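3.2 Open containers on shared tables

The second group of storage items in the study was open containers: trays, shallow boxes and baskets that stood on a table or counter and had no lid. We treat them separately from drawers and cupboards, as their contents stay in view while they are in use. Participants in the Inskip households rarely called these things storage at all. Feng-yi Lo, who carried out most of the home interviews, noted that people left them out when asked to list the places where they kept things, and brought them up later when they talked about cleaning the table.

The households were visited twice, and the second round of visits ended on Apr 18, 2021. Of the 28 households that took part, 13 kept at least one open container on the main table at both visits. In the rest, the container was either absent or moved between the table and another surface. Across both rounds we logged 2,194 single placements, a placement being one object put down in or next to a container and left there after the person had moved on to something else. Objects that were only rested on the rim or held over the container were not logged.

Material made some difference to how a container was used. Solid-sided boxes tended to fill from the bottom, and small items such as keys, pens and coins ended up under larger ones. Wire baskets were used for fewer and larger objects. Several participants said they did not trust the mesh with anything thin, and one had lined the floor of her basket with a folded dish towel for this reason. Bottles, cups, jars and rolled cloths were the usual contents. Tall items were mostly placed toward the back, where they could lean on the rear panel without getting in the way of a hand coming in from the front.

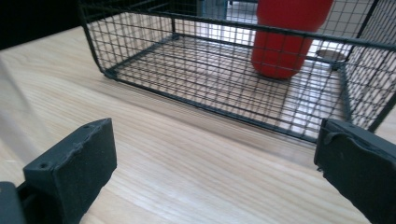
Figure 4. Black wire mesh basket on a light wooden tabletop, with a red cylindrical container standing inside.

Visibility through the sides also mattered. With a solid box, people looked in from above before reaching, and often shifted the contents to find what they wanted. With a mesh basket they could check from a chair or from across the room. Zübeyde Türkmen's earlier work on kitchen counters (the Trovodik study) reported a similar pattern for glass jars and opaque tins, although the objects there were mostly dry foods and the reaching distances were shorter. We did not measure reaching distance and can only say that our participants described the same habit.

Color came up more often than we had planned for. A brightly colored object in a dark basket was easy to name and easy to point at, and participants used such objects as landmarks when telling someone else where to look – "behind the red one" was a typical instruction. Dark objects in dark baskets were missed more often, most of all in the evening. The interview guide had no question on color in the first round. Shuk-fan Yang added one in February, before the second round began, so the answers on this point come from the later visits only.

Clearing the table was the other occasion when the type of container made a difference. Baskets with a firm rim were lifted and carried with everything still inside, while trays were usually emptied first. Two participants kept a basket for this purpose alone and put into it whatever had to leave the table before a meal. Both said that the basket then stayed full for days on a chair or the floor. We coded these cases as delayed tidying and return to them in Section 4.

The coding was done by Linnea Fjeld and Wen-hsiung Tseng, who worked through the visit notes separately and then met to settle their differences. Most disagreements concerned objects standing right beside a container – whether they belonged to it or had simply been left nearby. The rule finally adopted was that an object within a hand's width of the container counted as part of it if the participant mentioned the two together. Objects that were never mentioned were coded as loose.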